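Small Business Help > Planning and Finance > Market Research

Where can I get local wage and employment numbers for a loan application?

Asked in July

My business partner and I run a small metal finishing shop, Roltetti, and we are applying for a bank loan to move from our current rented unit to a bigger one in Flodholm, which is in the next county over. The loan officer read our plan and sent it back with notes. Most of them were easy to fix. The one I am stuck on says "Support wage assumptions with local labor data and show the size and direction of the sector in the county."

I had used a national average wage from a website and she did not like that. I also had a paragraph saying the sector was growing in the area, which is what everybody around here says, but I had no source for it.

What I have tried so far:

I looked on the county website. It has a business page but it is mostly about permits and parking.

I called the chamber of commerce. They were friendly and sent me a brochure.

I found a table on a federal site that had my county listed, but the row for our type of business had a letter in it instead of a number. I don't know if that means zero or if the data is missing.

We use Canix for our books and it has a "compare to your area" report, but it doesn't say where the numbers come from and I don't think the bank will take it.

I do not need anything fancy. I need a wage figure, an employment figure, and something that shows whether it is going up or down. Free if possible. The plan is due back at the end of the month.

Answer 1 (marked as helpful)

What you want is the Quarterly Census of Employment and Wages, usually called QCEW, from the Bureau of Labor Statistics. It is free. It comes from the unemployment insurance reports that employers file, so it is close to a full count of payroll jobs and not a survey. It gives establishments, employment, and average weekly wages by county and by industry. Loan officers have usually seen it before.

You will need your NAICS code first. You can find it on your tax return or look it up on the Census Bureau site. Metal finishing is normally under 3328, which is coating, engraving, heat treating and allied activities. Check the description, don't take it from me. If your work is mainly machining you belong under 3327 and the wages may be different.

The letter in your table almost certainly means the number was withheld. When there are only a few employers in an industry in one county, the agency does not publish the figure, because you could work out what a single company pays. It does not mean zero. Read the notes at the bottom of whatever table you were in, since each program has its own codes.

When you hit a withheld row, you have some options. Go up one level in the industry code, so from 3328 to 332, which is all fabricated metal products. Counties that hide the four digit number will often show the three digit one. Or keep the detailed code and go up in geography, to the metro area if your county is in one, or to the state. I would do both and put them next to each other in the plan. Then say in plain words which one you used for your payroll and why.

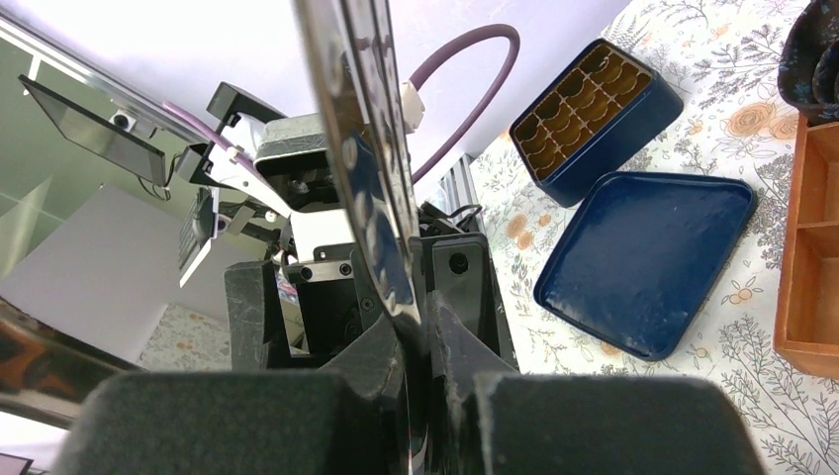 Polished metal bar between padded gripper fingers.

For the trend, pull the annual averages and not the single quarters. Quarterly numbers move with the season and with bonus payments, and if you compare a winter quarter with a summer quarter you will be describing the calendar. Go back far enough that one bad year does not decide the answer. Put it in a small table. A line chart is fine too but the loan officer will want the numbers.

Watch out for one thing on wages. The QCEW figure is total pay divided by total jobs. It includes managers, office staff, part timers and overtime. It does not tell you what a polisher or a machine operator makes. For that you want the other BLS program, Occupational Employment and Wage Statistics. It goes by job title and has the median and percentiles, for states and metro areas. There are also nonmetropolitan areas that cover the rural counties in groups. It does not go down to a single county, so use the area that Flodholm is in.

So the wage line in your plan should come from the occupational data, and the sector size and trend should come from QCEW. Cite the table name and the period for each one.

Comment from asker: Thank you. You were right, it was withheld. The three digit code has a number for every year I looked at. Our code is 3328, I checked with our tax preparer.

Comment from asker: Follow up question. The county we are moving to has a lower average wage than ours. Do I use that one even though we plan to bring our current people with us?

Reply: Use what you will really pay them. Put your current payroll in as the base and use the local figure for new hires. If your current pay is above the local figure, say so. The bank will see it anyway.

Answer 2

I agree with the above, but call your state's labor market information office too. Every state has one, usually inside the workforce or labor department. There is a phone number and an email and they answer questions like this for free. Ours put together a short sheet for me in two days. They can't release withheld numbers either, but they know which groupings are published and they saved me a lot of clicking.

I would also look at County Business Patterns from the Census Bureau. It is older by the time it comes out, but it breaks establishments down by size, so you can show whether the shops near you are mostly small ones like yours. Don't mix its employment numbers with the BLS ones in the same table. They are collected differently and will not match, and then you will have to explain that.

Neither source counts people who work for themselves with no employees. If you compete with a lot of one person shops, there is a separate Census product called Nonemployer Statistics.

Zeng

Answer 3

Just use the report out of Canix. I did for my line of credit and the bank never asked.

Comment: Depends on the bank. This one already sent the plan back once for an unsourced number.

Comment from asker: Yes, I am not going to risk it. I sent the state office an email this morning and will post what they say.

Related questions

What is the difference between an establishment and a firm?
Do I need a new state tax registration if I move to another county?
How many years of projections does a bank want?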